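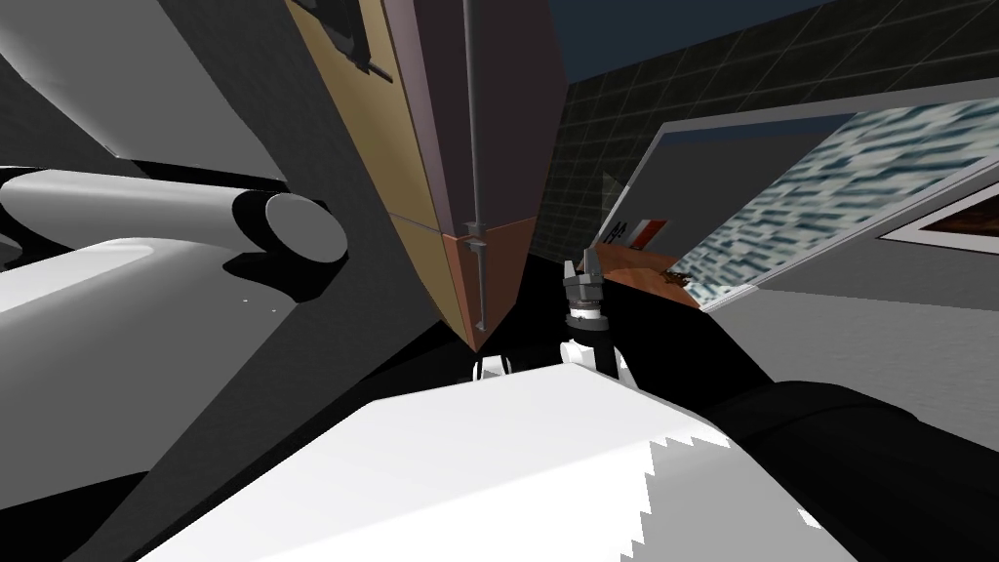

Figure 2. Simulated view with part of the white arm in the foreground.

4.2 Spread of unconfirmed reports

We collected 1354 posts on 115 separate news events from the public feeds of two regional aggregators, Prornero and Ralton. Collection closed on May 17, 2021. Each post was coded by two readers as confirmed, denied or open at the time it was shared. Where the readers disagreed, the post was coded as open.

Reports of deaths and accidents moved faster than reports on policy or trade. In the Ralton feed, an open report on an accident was reposted up to 5 times before any official statement came out. Energy and trade stories were mostly shared after a statement and seldom changed code later.

Corrections followed a different path. A denial was usually posted by the outlet that ran the first report, but readers of the aggregator saw it only if they opened the original item again. Prornero adds a note to the headline when the source text changes – Ralton did not do so during the collection period.

The Hutsuliak index, used in Section 3 to rank sources, did not predict which reports would later be denied. We therefore left it out of the model in Section 5. Posts with no named source were kept, as were reposts of deleted items where the headline could still be read.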